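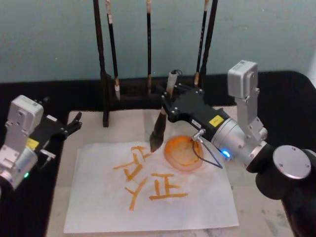 Robotics Club news

The calligraphy project has moved from pencil to brush. Hiwot Admasu and Rin Ishida have been teaching the club's two-arm setup, named Gukari, to paint characters in orange on white paper. Rin writes each one by hand first and the students work out the stroke order from that. Pressure is still the hard part, and thick strokes come out uneven.

The team will show its work at the open evening on Fri 12 March in Room 87. Members who want to help set up should see Willy Van Damme before then. We also need more paper. The last pack of 600 sheets is nearly gone.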